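Notebook, finishing bench: wiping varnish on the brown test top
June 17, 2026
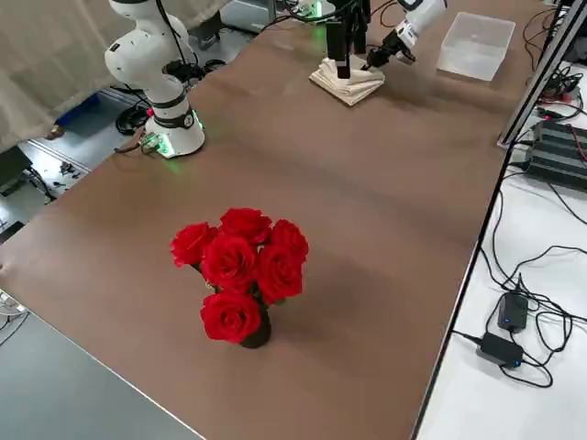 Carrying on from the January trials with the Bornus wiping varnish. The question is still whether a third coat is worth the extra day, or whether two coats and a good rub-out give the same wear on a table that gets used every day.

Panels are cut from the same board as before. I planed them, sanded to 220 and wiped them down with mineral spirits. Nine panels in all. One stays bare as the control and the other eight are split evenly between two and three coats. Numbers are penciled on the back, low left corner. Please don't restack them face to face, even the old ones. Two from January stuck together and I lost the surface on both.

First coat went on at 8 this morning with a folded cotton rag. The can had a skin on it, so I strained it through a paint filter into a clean jar and threw the skin out. It wiped thin and even except on panel 4, where there was still some dust in the grain. Left it alone. I'll knock it back with the gray pad before coat two.

The shop was humid. The Enmont meter on the wall read higher than I like and the varnish was still tacky at lunch. In January the same coat was dry to the touch by then, but we had the heat on and the air was very dry. I would not trust the recoat time on the label in this weather. Waiting until tomorrow.

Spent the afternoon on rub-out with the old January panels. Tried three ways:

Gray pad with paste wax. Low sheen, feels nice, shows a water ring after a short soak. The ring came out with more wax.

3000 grit foam pad, wet, then a dry cloth. Best looking of the lot. Slow, and easy to cut through at the edges. I went through on one corner of panel 2 and had to stop.

Brown paper bag, dry. Takes off the nibs and not much else. Fine for a shelf, not enough for a tabletop.

The Flonik pads load up fast if there isn't enough water. One drop of dish soap in the spray bottle helped. Rinse them before they dry or they are done for.

Soak test for the new set: wet glass, hot mug, vinegar, olive oil. Same spots on every panel, traced from the cardboard template in the drawer. Wipe off after an hour, look at it right away, look again the next morning. Write down both. Last time I only wrote down the first look and some of the marks had faded overnight, so those results are no good for comparing.

Rags are hung flat on the rail outside. Do not ball them up in the bin.

To do
Order another quart, satin. Whitcombe is out of the small cans.
New filters for the jar.
Sand panel 4.
Second coat on all eight if they don't clog the paper.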